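How to budget for your first countertop robot arm

Planning the purchase is half the fun, so grab a notepad and start before you fall for a spec sheet! Our Drultgate plan took 5 evenings and I'd happily do it again.

Step 1. Write down the job
Pick one small task and list every object in it. Ours was kitchen pickups, and Corina Lazăr mocked it up in simulation before we asked Zuvach for a quote.

Step 2. Check reach and grip in simulation
Put the arm on its own pedestal by the counter and try the awkward items first – handles, odd-shaped fruit, anything round.

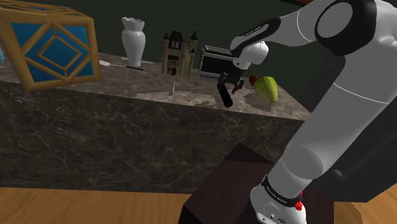
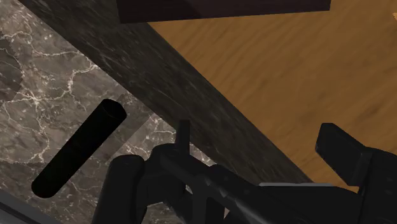
Step 3. Price the whole setup
The arm is only one line. Add the gripper, spare fingers, pedestal, cables and shipping. We had 83 percent spoken for before training time, so leave room for that too.

Step 4. Plan the hours
We set aside 126 hours for setup and practice, 70 of them in September – and loved nearly every one. Put yours on the calendar before you sign the order.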